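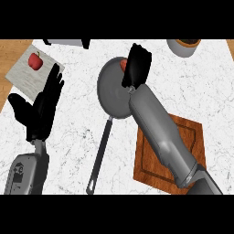 Section 5. Two-arm counter cell, simulated -- setting up and looking after it

Written for whoever takes over the Gruvthorpe cell after me. Covers the sim side only. For the real arms use the Trendunik binder, the numbers don't carry over.

5.1 Before you start

You need: the scene file, the hand profiles (left and right, they are separate files), the joint limits table, and write access to the run folder. If you don't have write access the sim will still start and look fine and save nothing. Ask Behrouz Shahbazi for access.

Close any other copy of the viewer first. Two copies fight over the same port and the second one just hangs on a gray window.

5.2 Loading the cell

1. Open the launcher. Pick "counter, two arm".
2. Load the scene file. Wait for the status line to go green.
3. Load the left hand profile, then the right. In that order. The loader takes the first profile as left no matter what the file is called.
4. Load the joint limits. You should see 119 lines read. Fewer means the file got cut short in the copy, get a fresh one.
5. Press Home. Both arms should fold back and stop moving within 8 seconds.
6. Save as a new session. Do not save over the base.

Note: if one arm homes and the other just shivers in place, the profiles are swapped. Unload both, go back to step 3.

CAUTION: Never press Run before Home. The arms start from wherever the last session left them and can start out inside the counter. The solver then throws everything off the counter, pan and all, and you get to reload.

5.3 Placing the objects

Tray, apple, frying pan, cutting board. Names have to match the task list exactly, lower case, no spaces at the end. Trailing space cost me most of a morning.

1. Place the tray first, then the pan, then the board. Leave a gap between them on the marble.
2. Set the apple down last, on the tray. Drop height 5 mm. Any higher and it rolls.
3. Check the pan handle. It should point toward the robot side and lie clear of both forearms at home position.
4. Step the physics 400 ticks with the arms parked. Nothing should drift.
5. If somthing drifts, open its contact settings and reset to default. Step again.

Note: the tray can sit at an angle. Fine. The planner reads its pose, it doesn't care about square.

5.4 Hand check

Do this every time you change a profile. Quick one.

1. Select left hand. Open all the way, palm down, over bare counter.
2. Watch the thumb. It should swing clear of the fingers with no jump. A jump means the thumb zero is off -- go to 5.6.
3. Close slowly. Fingers should stop before they pass through each other.
4. Same again for the right.
5. Move the right hand over the pan, lower it, close on the item inside. Lift a little. Set down. Release.
6. Look at the contact log. You want contacts on fingers and item. Contacts between hand and pan rim are okay if light. Steady contact with the pan floor means the hand is going too low, raise the grasp offset one notch.

CAUTION: Don't raise the grip force to fix a slipping grasp. Fix the offset first. Too much force and the item squirts out sideways, or the solver stalls.

5.5 Clearance between arms

The right forearm passes over the cutting board on the way to the pan. Board is low so it clears, but if you swap in a thicker board re-check. Turn on collision shapes in the view menu (they're off by default) and drag the right arm through the reach by hand. Any orange on the forearm, move the board or raise the elbow.

Left arm is easier. Only thing it meets on the way to the tray is the pan handle, if someone has turned the pan.

Run both arms together at slow speed once before going to full.

5.6 Resetting the thumb zero

1. Home the arms. Pause physics.
2. Open the hand profile, tab "offsets".
3. Write down the current thumb value. On paper, theres no undo in this tab.
4. Set to 0, apply, unpause.
5. Repeat the hand check in 5.4. If it still jumps, put the old value back and send the profile to Man-sik Ok.

5.7 Regular upkeep

-- Clear the run folder when it gets slow to open. Keep the session files, delete the frame dumps.
-- After any sim update, redo 5.2 from step 4 on and then 5.4. Updates like to reset the contact settings.
-- Keep one untouched copy of the base scene on the Ukenau drive. Read only.
-- Log every profile change with your initials.

Last full check of the base scene: December 24, 2019. Next one due in February.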